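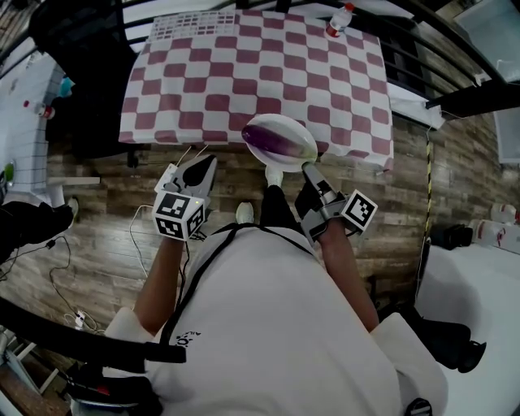 Freezer burritos for people who get home at 8 and want to eat right now

Quick one today, I'm typing this while the rice cooks. Several of you asked how I do the big burrito batch so here it is start to finish. Makes 12. Takes an afternoon if you dawdle, less if you don't.

I used to stop for a bag of something greasy on the way back from work, most nights if I'm counting. Now there's a stack of these in the door of the freezer and I drive straight past.

What you need

12 large flour tortillas, the burrito size. The small ones will split, don't try it.
2 cups dry long grain rice
2 cans black beans, drained and rinsed
2 pounds ground turkey or beef, or skip it and double the beans
1 big onion
1 bell pepper, any color
4 cloves garlic
1 small can of green chiles
2 tablespoons chili powder
1 tablespoon cumin
Salt
Juice of a lime
3 cups shredded cheese. Block cheese you grate yourself melts better but I buy the bag.
Foil, and a couple of gallon freezer bags

Things NOT to put in: lettuce, sour cream, fresh tomato, avocado. They go to slime. Put them on after you reheat.

Step 1. Rice first

Cook it however you cook rice. A little under is better than a little over, because it gets steamed again later. When it's done, dump it on a sheet pan and spread it out flat. Squeeze the lime over. Bit of salt. Into the fridge as soon as the steam's gone off it.

If you have a rice cooker use that and forget about it. Mine's old and clicks off early, so I give it five extra minutes with the lid shut.

Step 2. The filling

Biggest skillet you own. Medium high. Splash of oil.

Onion and pepper in, diced small. Big chunks poke holes in the tortilla when you roll. Cook till soft, seven or eight minutes. Garlic in for one more.

Push it all to the side, meat in, break it up. Cook until there's no pink and the water has cooked off. This is where most people quit too soon – if there's liquid sitting in the pan you will have a soggy burrito in November. Keep going. It should sizzle, not bubble.

Spices in. Stir it for a minute. Chiles in, beans in, salt. Taste it. It should be a bit saltier than you think is right, the rice and tortilla will flatten it out.

Mash some of the beans with the back of the spoon. Maybe a third of them. Holds everything together so you're not chasing beans around the plate.

Step 3. Cool it down

Spread the filling on another sheet pan, thin layer, then fridge. Half an hour usually does it. Don't leave it out on the counter all afternoon, and don't roll it hot. Hot filling melts the cheese too early, makes steam in the foil, and you get ice crystals all over the thing.

Clean up while you wait. Or don't, I watched half a baseball game.

Step 4. Warm the tortillas

Stack of four, damp paper towel over the top, 20 to 30 seconds in the microwave. They need to be bendy. Do them in batches of four becuase by the time you get to the last ones in a bigger stack they've gone stiff again.

Step 5. Fill and roll

Put the tortilla flat. Cheese goes down first, a small handful, just below the middle. Then rice, a third of a cup. Then filling, a half cup. That's it. It will look stingy. It isn't.

Fold the two sides in over the filling. Hold them there with your fingers, bring the bottom edge up and over with your thumbs, tuck it tight under the filling, pull back toward you a little, then roll away. Seam side down.

First two will be ugly. Eat those ones.

Set up a line if you've got help. My neighbor Meinir Owen came over for the last batch and she did cheese and rice while I rolled and we were through all 12 before the second load of laundry finished.

Step 6. Wrap

Each one in its own square of foil, tight, ends twisted or folded under. Then into the freezer bags, six to a bag, squeeze the air out. Write what it is on the bag with a marker BEFORE you fill it. Writing on a lumpy bag is impossible.

Lay them in one layer till they're solid, overnight is good. After that stack them any way you like.

Best inside two months. I've eaten older ones, the tortilla gets a bit dry at the ends.

Reheating

Microwave: foil OFF. Please. Wrap in a damp paper towel, two minutes, flip, another minute and a half. Let it sit a minute, the middle keeps heating. Cut it in half and check that it's steaming all the way through. Microwaves vary a lot, so if the middle's cold give it another 30 seconds and look again.

Oven: leave the foil on, 375, 45 to 50 minutes from frozen. Take the foil off for the last ten if you want it crisp.

Skillet: my favorite. Microwave it like above, then dry pan, medium heat, a minute or two each side till it's brown. Tastes like you ordered it.

For work, move one from the freezer to the fridge the night before. Cuts the microwave time by half.

Swaps

Breakfast version: scrambled eggs, cooked soft, with potato and sausage. Leave out the rice. Let the eggs drain on a paper towel first.

Chicken: shredded leftover chicken is fine, add a spoon or two of salsa so it's not dry.

No meat: sweet potato, cut small and roasted at 425 until the edges are dark. Really good with the black beans. My brother-in-law Dilwyn won't eat the meat ones now.

Spicy: chipotle in adobo, one pepper chopped up fine. One! I did three once and had to give the whole batch away.

Questions I got last time

Can I use corn tortillas? No, they crack.

Can I use low-carb wraps? Tolera Seyoum wrote in to say hers worked but needed a longer warm-up before rolling. Haven't tried it myself.

Why is mine wet at the bottom? Filling wasn't cooked down enough or it went in hot. See steps 2 and 3.

Can I freeze them without foil? Plastic wrap works, just take it off before they go in the oven obviously. Parchment then bag is fine too if you're going to microwave.

Do I have to make 12? No. Halve everything. But you've already got the pan dirty so you might as well do the lot.

Ok rice is done, gotta go. Soup batch next week, the lentil one, if I can find were I wrote down the amounts.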